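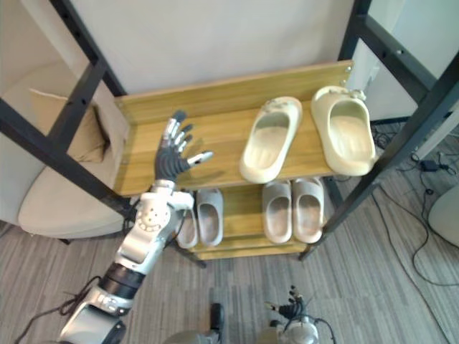 Philomena Ó Riain wrote in to ask whether the Mekis floating dispenser was worth the bother, having had one split in her hot tub and turn the whole lot the colour of weak squash. Fair question. I have now lived with the newer one, the Mekis Vi, since February, and can report that ours is still in one piece.

It's a plastic float with a cage underneath for the sanitiser tablets and a collar you twist to let more or less water through. The collar has 21 settings. I have used two of them. Somewhere past the middle it stiffens up, and with wet hands you end up chasing the thing across the tub like a man trying to open a jar in a swimming pool.

Once set, though, it behaves. Our tub holds 1041 litres and gets used most evenings by people who swear they showered first. The test strips have stayed where they should, apart from one week when I forgot to refill it and blamed my brother-in-law. The Vi has a little flag that tips over when the cage is empty – handy, if you are the sort who looks at little flags.

Grumbles, then. The lid clicks shut so quietly that you're never sure it has. It drifts towards whoever is most relaxed and nudges them in the ear. The instructions tell you to take it out before bathing, in type so small I read them in the bath by accident, and you then need somewhere to put a dripping float full of chemicals. Zutine sell a hook for this. The hook is extra.

I paid for mine at Gornurier, where the chap also tried to interest me in a model with an app. I don't want a message from my hot tub.

Philomena, I'd say get one, leave the collar on seven and keep the receipt. Spare cages fit the old float too, if yours can be glued.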